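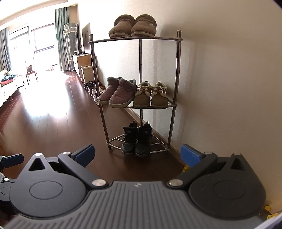 Figure 2. Three-tier corner rack with indoor slippers, household in Sarıgül.

3.2 Where the slippers stay

In all households of the study, outdoor shoes come off at the door. This rule was never discussed with us as a question; people simply told us where to put our shoes. What differs from home to home is the place of the slippers. We visited 31 homes in Sarıgül and Graltside, and in each of them we asked one adult to explain which footwear is kept inside, who may wear it, and where it should stand when it is not worn.

The rack in Figure 2 is a common type in our material. It is made of thin metal tubes, it has curved shelves, and it fits a corner where a cupboard would not go. On the top shelf is a pair of brown knitted slippers with thick rolled cuffs, one slipper lying partly over the other. The shelf under it holds, among others, a pair of mauve-gray booties with folded cuffs, and one of them reaches a little over the edge of the shelf. We did not arrange the footwear before taking photographs in any of the homes.

Soft slippers are difficult to store in a straight line. They have no firm heel, they lean on each other, and on an open shelf they slide to the side. Several participants spoke of this as a small daily annoyance. One woman told Dilek Dağdelen that she puts the pairs straight each evening and finds them crooked again at breakfast - she did not blame her children for it, but the shape of the shelf. Basaran and Sastry made a similar remark in their earlier report on hallway furniture, where they wrote that curved shelves offer "more edge than surface".

The height of the shelf also has a meaning. In the interviews, the top level was most often described as the place for the slippers in daily use, and the lower levels as the place for guests or for the other season. However, 10 participants gave us no fixed order at all. They said that a pair goes where there is room. We think both answers should be taken seriously, and in Section 4 we compare them with the 577 photographs of the collection, which were sorted by Lutz Reinholz and Selim Kahraman independently.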